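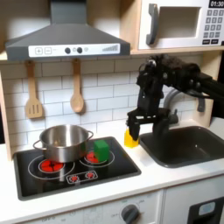 The cooking side of the play kitchen, with hood, microwave and hanging utensils.

Play kitchen: frequently asked questions

Home » Toy library Clomcombe » Questions and answers

Updated May 8, 2024

Can I borrow the play kitchen for a birthday?
Yes. Please write to Sabina Trnka at least two weeks before. The kitchen is our most wished item and in January it was already reserved until Easter. The loan is for up to 400 hours, so a little more than two weeks.

Does the cooktop become warm?
No, there is no heating in it. The two rings and the red burner pictures are only printed on the black panel. Small children should still learn that a real cooktop is another matter.

My daughter wants to change the time on the microwave. Is it possible?
We do not lend any batteries with the kitchen and the microwave is for pretend cooking. If she wants another time than 01:30, a small paper note with removable tape does the job very well. Please take it off before you return the kitchen.

Which utensils belong to it?
The slotted spatula and the spoon, both from wood. They hang under the hood, in front of the white tiles. Please hang them back there after playing, as they are the parts which we must replace most often. A lost utensil costs the same as the fee for one late week.

How do I clean it?
Use a soft cloth, a bit damp, with one drop of washing-up liquid. Dry the wooden side panel and the shelf directly afterwards. For the grey lines between the tiles an old toothbrush is good. Please no scouring powder on the black panel, it scratches.

May we put real food or water in the sink?
Dry pasta is fine. Water we do not allow, also not for a short time.

Can I put stickers on the hood?
Please not. The plus and minus buttons and the grey bars are printed on the white strip, and glue can pull the print away.

Something is loose or broken. What now?
Do not repair it by yourself. Write the item number 807 in your message and send it to Waltraud Marti, who looks after the wooden toys. Normally she answers on the next day.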